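How to Sort a Year of Household Paper in One Afternoon

Posted 2019-09-09 under Home, Paperwork

Every house has a drawer. Ours was in the kitchen, under the one with the batteries, and by August it would no longer open unless you put a hand in sideways and pressed down. That is how I lost a warranty, a dental bill and some skin.

What follows is the method I used to empty it. It takes an afternoon if you don't read everything, and a week if you do.

What you need

A clear table, the bigger the better. Six folders. A pen. A trash bag, a bag for shredding, and a stapler remover, the little thing with fangs. I bought a Kornis label maker for the job and used it to label the label maker. A pen is fine.

Step 1. Get all of it in one spot

Empty the drawer, then the other drawer, then the bag on the back of the door that you have been calling "the bag." Check coats. Check the car. Check inside cookbooks, where I found a property tax notice marking a recipe for soup.

Don't sort while you gather. You will want to. You will pick up a letter from the water company, sit down on the stairs with it, and it will be dark out.

My pile came to 623 sheets, a number I know only because I fed the lot through a scanner later and it kept score. It felt like more.

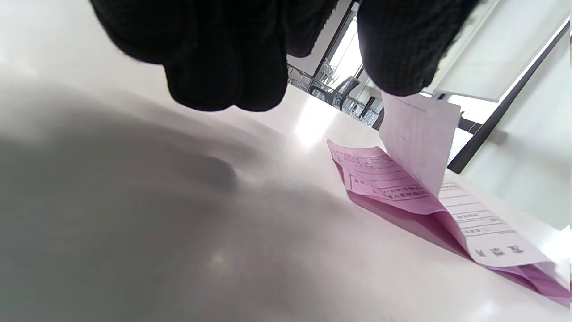 Step 2. Take off everything that isn't paper

Staples, clips, rubber bands that have turned to cheese, sticky notes reading "CALL THEM." Throw out envelopes unless the postmark matters, as it may with a tax return or a dispute. Flatten anything folded in thirds. Folded paper takes up twice the room and hides other paper inside it, which is how I came to own 2 copies of the same lease and believe I had none.

If a form came with carbon copies, keep the set together for now. The colored sheets are often the customer's copy, but don't count on it. Read the small print along the margin, where somebody has usually said so in type fit for ants.

Step 3. Make six piles

Mine are:

Money (bank, cards, loans)
Home (lease or deed, repairs, utilities)
Health
Car
People (birth certificates, school, passports)
Taxes

There's no pile called "Miscellaneous." I had one the first time. By four o'clock it held everything I own.

Work fast. Look at who sent the page and what it's for, then put it down. If a sheet could go in two piles, put it where you would look for it in a panic. My car insurance goes under Car, although a good case can be made for Money, and I have heard that case at dinner.

Application forms need one more look. A blank one can go, as you can get another. A filled one that was never sent is either urgent or long dead, so check the deadline. A copy of one you did send stays until you have the answer in writing, and then gets filed with the answer.

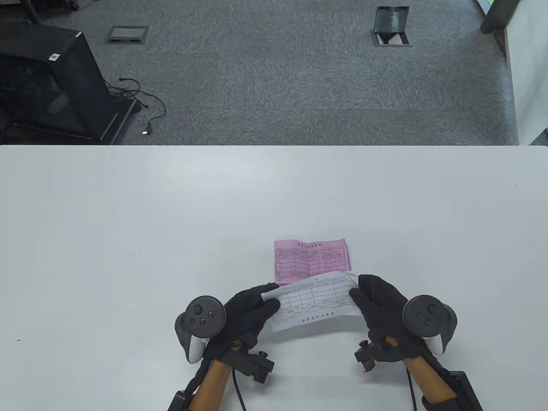
What if a form is in a language I can't read?

Put it with whatever it came with, clip a note on it saying who sent it and when, and have it translated before you throw anything away. A phone app will usually tell you if it's a bill or a flyer. For anything to do with residency, property or marriage, pay a person.

Step 4. Thin each pile

Take one pile at a time. Out go the statements you can download, manuals for things you no longer have, and receipts so faded they are now just strips of paper with ambitions. Tax papers stay for as long as your tax office says, so look it up and write the year on the folder. Birth certificates, deeds and wills stay for good.

Anything with an account number goes in the shredding bag. Our shredder is a Sillik, and it takes six sheets at a time according to the box and four according to the shredder. If you have a mountain, look for a shop that shreds by weight. The one on Wynne Street did mine while I stood there, and I enjoyed it more than I'd like to admit. 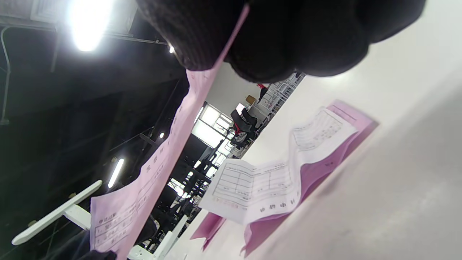 Step 5. File what's left, newest in front

Drop each page in at the front of its folder and stop there. I once sorted a folder by date, then by sender, then by date again, and have never needed a single thing from it.

The folders go in a Tindell box with a lid. It claims to hold 500 sheets and I have no plans to test it. Passports and certificates live in a separate fireproof pouch, and everyone in the house should know where that is.

Step 6. Deal with the mail at the door

Open it standing up, next to the recycling. Bills go on the fridge until paid, then into the front of a folder. Once a month, empty the fridge.

The drawer, in case you wondered, now holds takeout menus.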